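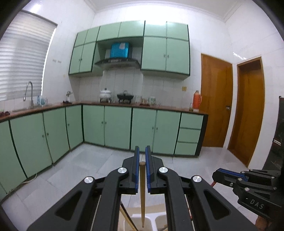 I've had the Plemix twin-cup utensil holder for a couple of months now and I'm ready to talk about it, because I went through an embarrassing number of chopstick solutions before this one. Drawer trays, a jam jar, a tall Omen crock that swallowed everything whole (you had to go fishing with your fingers, every single time). The Plemix is just two rounded cups joined together, white, and it's been great!

I paid 4 dollars for mine at the Putthorpe outlet, down from I don't remember what. The listing had 1,290 ratings when I looked and a lot of them complain that it's small. It is small – if you want somewhere to park a soup ladle, keep shopping. For chopsticks it's the right size, and everything stays upright enough to grab.
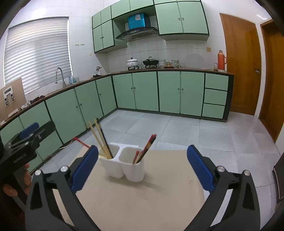

Everyday use

Plain wooden ones go on one side and the nice patterned red-and-black ones on the other, so I'm not digging through the whole bunch at dinner. One dark brown stray lives in with the light ones and I've stopped looking for its partner.

Cleaning is easy, a bottle brush gets right down into the cups. My one gripe is the weight. It's light, so if you yank a stick out at an angle the whole thing scoots toward you. I may try the Tô version next, which is supposed to be heavier, but it costs a lot more and I'm in no hurry. Four stars from me, and I'd buy a second one for spoons.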